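A day out at the Flimasix mill, and what I brought home

I'd been meaning to get to the Flimasix open day for years, and this time I finally booked early enough (tickets went up in February and I was straight on it). It's an old woollen mill at the bottom end of Brestier, still weaving blankets and scarves, and one day a year they let the likes of me wander about asking daft questions.

Getting there

I took the number 39 bus from the station, which drops you right by the gates. If you drive, the field they use for parking is lumpy and you'll want sensible shoes. I did not have sensible shoes.

The weaving shed

Oh, the noise! They hand you ear plugs at the door and you do need them. Our group had 37 people in it, so it was a squeeze between the looms, but our guide was happy to stop and shout things again for those of us at the back. The oldest loom has been going for 87 years and they make the spare parts for it themselves, in a workshop the size of my bathroom.

I liked the mending room best. It's quiet, with big north windows, and the menders run their hands over every length of cloth looking for knots. One of them let me have a go and I missed all of the faults. Every single one.

Dyeing and finishing

The dye house smells of wet dog and vinegar and I could have stayed all afternoon. They were doing a deep red for a range called Pludel, and the finisher gave us a good talk on washing wool at home: cool water, hardly any soap, never leave it sitting damp, and wash reds by themselves the first couple of times. I've ignored that last one my whole life and have the pink pillowcases to show for it. 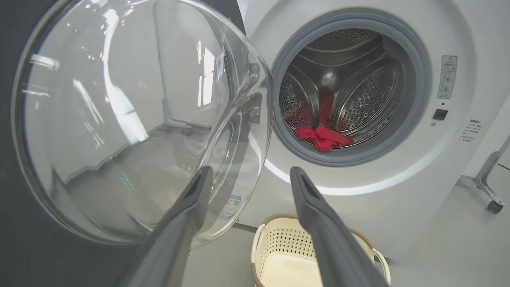
The shop and the café

The mill shop is dangerous. There was a king-size throw at £839 that I stroked for far too long before putting it back, and then I found the seconds bin, where I got two scarves and a bag of offcuts for a cushion I will probably never make.

Lunch was at Enriquez, the café across the yard. Leek and potato soup, good bread, a slab of ginger cake so big I took half of it home in a napkin. The queue is long from noon, so go early or take sandwiches.

I'll be back next year, in boots, and I'm having another go at the mending.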